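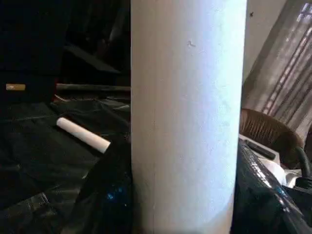 Greifarm Marke Eigenbau: Handgelenkkamera belichtet ständig um, Greifer fährt am Rohr vorbei

Rocío Salinas
Samstag, 16:40 Uhr

Hallo in die Runde,

ich lese hier schon seit dem Winter still mit und habe mir im Februar endlich ein Herz gefasst und selbst mit einem Arm angefangen. Es ist ein kleiner Fünfachser, die Gelenke gedruckt, die Servos aus zwei alten Projekten zusammengesucht, und gesteuert wird das Ganze von einem Einplatinenrechner, der bei mir unter dem Tisch hängt. Getauft habe ich ihn Beddoe, fragt bitte nicht, meine Tochter durfte aussuchen. Am Handgelenk sitzt eine kleine Kamera, die direkt nach vorn schaut, und mit der soll er irgendwann einmal weiße Rohre erkennen, anfahren und umsetzen. Ein großes stehendes und ein kurzes liegendes, mehr verlange ich vom armen Kerl vorläufig gar nicht.

Abends unter der Lampe klappt das inzwischen erstaunlich ordentlich. Tagsüber ist es ein Trauerspiel. Rechts von meinem Aufbau kommt das Tageslicht durch einen dünnen Vorhang, links ist es ziemlich finster, und sobald der Arm sich dem großen Rohr nähert, fängt das Bild an zu pumpen: mal ist alles zu hell, mal versinkt die linke Hälfte. Auf der Fensterseite ist das Rohr bläulich weiß, auf der anderen grau, und meine Kantensuche hält dann gern nur die helle Hälfte für das ganze Rohr. Die Mitte liegt entsprechend zu weit rechts, der Greifer fährt brav dorthin und streift mit dem linken Finger die Wand des Rohrs. Ist mir jetzt schon so oft passiert, dass ich die Geschwindigkeit halbiert habe, damit wenigstens nichts abbricht.

Dazu kommt, dass er manchmal Rohre findet, wo keine sind. Als Unterlage habe ich schwarzes Zeug genommen, weil ich irgendwo gelesen hatte, Weiß auf Schwarz sei am einfachsten. Ein Teil davon glänzt aber ordentlich, und auf den Falten liegen helle Streifen, die mein Programm offenbar sehr interessant findet.

Was ich schon versucht habe: den Schwellwert von Hand verstellt (hilft genau bis zur nächsten Wolke), das Bild weichgezeichnet (dann sind die Streifen weg, das kurze Rohr aber fast auch) und die Kamera neu festgeschraubt. Muss ich jetzt wirklich eine bessere Kamera kaufen, oder mache ich etwas Grundsätzliches falsch? Ich würde das Geld lieber in ein ordentliches Servo fürs Handgelenk stecken, das jetzige brummt nämlich zum Erbarmen.

Liebe Grüße und danke fürs Lesen, es ist ja doch wieder länger geworden
Rocío

Arwel Samuel
Samstag, 18:15 Uhr

Hallo Rocío,

willkommen, und schön, dass du dich aus der Deckung gewagt hast! Behalt die Kamera und kauf das Servo. Ich habe mit meinem Arm in der Gemeinschaftswerkstatt in Lonwood fast dasselbe durchgemacht, wir haben dort eine lange Fensterfront auf einer Seite, und ich war auch kurz davor, das gute Stück in die Bastelkiste zurückzuwerfen.

Als Erstes würde ich die Belichtungsautomatik abschalten und den Weißabgleich gleich mit. Je näher die Kamera dem Rohr kommt, desto mehr Weiß hat sie vor sich, die Automatik regelt herunter, und der dunkle Teil säuft dir ab. Dreht der Arm ein Stück weg, geht das Spiel andersherum los. Das ist dein Pumpen. Stell den Arm so hin, wie er kurz vor dem Greifen steht, such dir einen festen Wert, bei dem die Fensterseite des Rohrs gerade noch nicht ausfrisst, und lass ihn dann in Ruhe. Bei mir sind es 61 in der Einheit, die der Treiber eben benutzt, das sagt für deine Kamera gar nichts, ich schreibe es nur hin, weil ich mich damals gewundert habe, wie niedrig der Wert ist. Und prüf nach dem Neustart, ob er noch drinsteht! Mein Treiber hat ihn jedes Mal vergessen, ich setze ihn jetzt im Startskript.

Zweitens die Unterlage. Dunkel ist in Ordnung, glänzend leider nicht. Glatt aufgespannter Filz oder ein mattes Stück Molton wirkt Wunder, ich habe meinen Rest aus Rusville mitgebracht, da gibt es einen Laden für Bühnenbedarf, der Verschnitt billig abgibt. Wichtig ist das Spannen, denn auch matter Stoff macht an den Falten hellere Linien, und lange schmale helle Linien sehen für eine Kantensuche nun einmal aus wie Rohrkanten.

Drittens würde ich nicht mehr nach »hell« suchen. Nimm beide Außenkanten und verlange, dass sie halbwegs parallel laufen und der Abstand zum bekannten Durchmesser passt. Die Mitte rechnest du dann aus den beiden Kanten, und es ist dir gleich, wie grau die linke Hälfte ist. Aufpassen musst du nur auf der Fensterseite: Wenn hinter dem Rohr eine helle Wand oder der Vorhang liegt, ist der Kontrast dort am schwächsten. Ein Stück dunkle Pappe dahinter reicht für den Anfang völlig — schön ist es nicht, aber du siehst sofort, ob es daran lag.

Und das mit der halben Geschwindigkeit lass ruhig so, bis alles sitzt. Ich habe meinen ersten Greiferfinger aus reiner Ungeduld verloren.

Herzliche Grüße
Arwel

Staltlow
Samstag, 21:05 Uhr

vorhang zu und lampe an, fertig. hab ich auch so. oder gleich tiefenkamera, dann ist das licht egal

Rocío Salinas
Samstag, 22:30 Uhr

Danke euch beiden! Der Vorhang ist leider so dünn, dass zu oder auf kaum einen Unterschied macht, und eine Tiefenkamera sprengt mir den Rahmen.

Arwel, die Automatik war tatsächlich noch an, ich hätte schwören können, dass ich sie ausgeschaltet hatte. Vermutlich vergisst mein Treiber sie genauso wie deiner. Jetzt steht der Wert im Skript und das Pumpen ist weg, allerdings ist es draußen natürlich längst dunkel, richtig ausprobieren kann ich es erst morgen bei Tageslicht. Die Sache mit den zwei Kanten gehe ich danach an, da muss ich erst den Durchmesser sauber messen. Filz habe ich noch irgendwo im Keller, hoffentlich ohne Mottenlöcher.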